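手眼标定之后还是抓不准？先别急着重训，查一遍时间戳

分类：感知与标定　难度：中等　本页由 Omlow 工具组维护

做手持夹爪采集的人大概都听过这套说法：夹爪上装个相机，人拿着演示几十遍，数据丢进去训练，策略就出来了。Omlow 的演示视频就是这么拍的，我们自己也拍过。我对这套说法一直有保留。我见过的失败里，很大一部分跟网络结构没关系，问题出在图像和位姿对不上，而训练脚本照样收敛，损失曲线照样好看。

下面用一个小白球的任务把排查过程走一遍。任务越简单越好，复杂任务只会让你多出一堆借口。 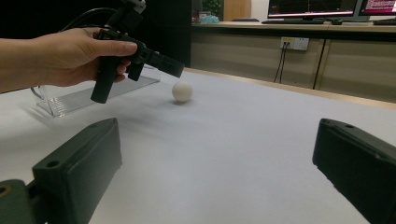
阅读时间：4 分钟

一、你需要什么

一段已经录好的双夹爪数据，原始格式，不要用导出后的版本。Lorkton 的导出器会默认把各路数据重采样到同一个频率，看上去整整齐齐，误差也一起被抹平了。文档把这叫“自动对齐”，我建议在配置里把它关掉：

auto_resample: false
keep_raw_stamps: true

另外需要 Tsolakis 回放工具，旧版也行，只要能逐帧显示时间戳。

二、先看时间戳是谁打的

打开日志，找到图像和位姿两路各自的时间来源。图像常常是主机收到时才打的，位姿是设备端打的，两个钟从来没对过。很多教程到这里会让你装一个时钟同步服务，然后宣布问题解决。同步服务管的是钟，管不了曝光、编码和传输占掉的时间。

比较笨但可靠的办法：录制开始时，拿着夹爪左右快速晃 10 次，再静止一会儿。从图像里算光流的水平分量，从位姿里算角速度，两条曲线做互相关，峰值的位置就是延迟。我们在 Skindley 那套数据上量出来是 70 毫秒。手移动得快的时候，这点时间足够让夹爪错过一个球。

互相关的峰如果又宽又矮，说明晃得太慢，重录。不要拿一个模糊的峰硬取最大值，然后把它写进配置文件。

三、把检测结果投影回去

延迟补完以后，用补偿过的位姿把球心投到桌面坐标系。球静止、相机移动的那一段，投影点应该缩成一小团。如果它跟着手的运动方向拉成一条线，延迟还没补对；如果是一个稳定的偏移，去查外参。

白球放在白桌面上，颜色阈值基本没用，检测器靠的是球下面那点阴影。换一盏灯，结果就可能变。所以检测置信度我只拿来筛掉明显的坏帧，不当作精度看。

四、加上透明托盘再来一次

球直接放在桌面上能过，不代表进了托盘还能过。透明塑料的边缘会出高光，底面的平行凸棱会在边缘检测里排成一串竖线。用轮廓法找球的，多半在这一步露馅。

深度图也别太信。透明件上的深度要么是空洞，要么给你后面桌面的值，补洞滤波再一插值，就成了一个看着光滑却没有依据的平面。我宁可用已知的球半径从单目图像反推距离，粗一点，但知道错在哪里。

补洞滤波在感知节点里默认打开，关掉它：

depth_hole_fill: off
ball_range_source: mono_radius

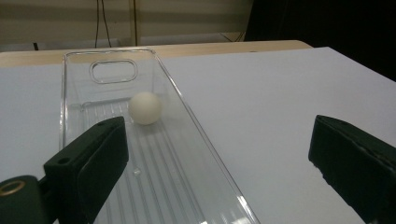

五、从外部视角核对

腕部相机自己检查自己，错了也是自洽的。找一路第三视角的图像，把两只夹爪的位姿都投上去，看投影出来的夹指和画面里的夹指差多少。

两只夹爪要分开核对，延迟各量各的。型号和线缆走法不同，数值就不会一样，拿一只的结果套给另一只是偷懒。还要挑手在动的帧来看，静止帧永远对得上，什么也证明不了。

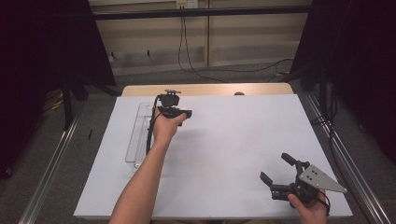
图 3　外部视角：两只手持夹爪与空托盘

六、什么时候可以重训

四项检查都过了再说：时间来源清楚，互相关峰够尖，投影点不拖尾，外部视角对得上。缺一项就回去补。

有人会问，多采些数据，让网络自己学会这个延迟行不行。我们试过，加到 3,000 条，接近静止物体时确实有改善，手速一变又回到老样子。延迟本身也会随主机负载漂移，周四下午几个人同时跑任务，跟清早单独跑，量出来就是两个数。

最后一条，补偿值要跟数据一起存，写进每段录制的元信息，别写在全局配置里。全局配置早晚会被人改掉，旧数据也就跟着错了。

常见报错

“stamp not monotonic”：多半是主机时间中途被校正过，这一段直接丢弃，不要排序后继续用。

“no correlation peak”：检查晃动那一段是不是被裁掉了。Lorkton 的导出器默认裁掉开头。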